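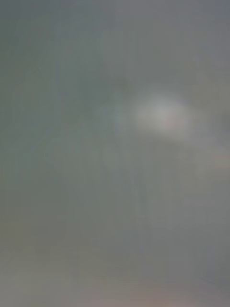

Soft grays, from cool to slightly warm, with one pale area.

Plaltlow opens Virk, a room for choosing wall colors

Grivgate, July 2026 – The paint maker Plaltlow opens a new color room in Grivgate under the name Virk. The room is dedicated only to gray and near-gray wall paints, which are the most requested colors in our shop and also the ones that customers bring back most often.

Visitors can look at 45 grays on large boards and can turn down the lamps to see how each one changes in weak light. A gray with a little green in it may look clean at noon and rather cold in the evening. With a beige tone it is often the opposite.

"Many people choose a gray from a small card, and then they paint the whole bedroom and are not happy," says Vaughan Kingi, head of color at Plaltlow. "We want that they sit with the color for some time, in a chair, before they buy."

The furniture for the room was made by the workshop Fustetti. Each visitor may take home 2 boards for 10 days without payment.

The entrance is free. Groups are asked to write to the shop in advance. A second room, for whites, is planned for September.

Press contact: Plaltlow, Grivgate, color room Virk. Sample boards for editors are sent on request.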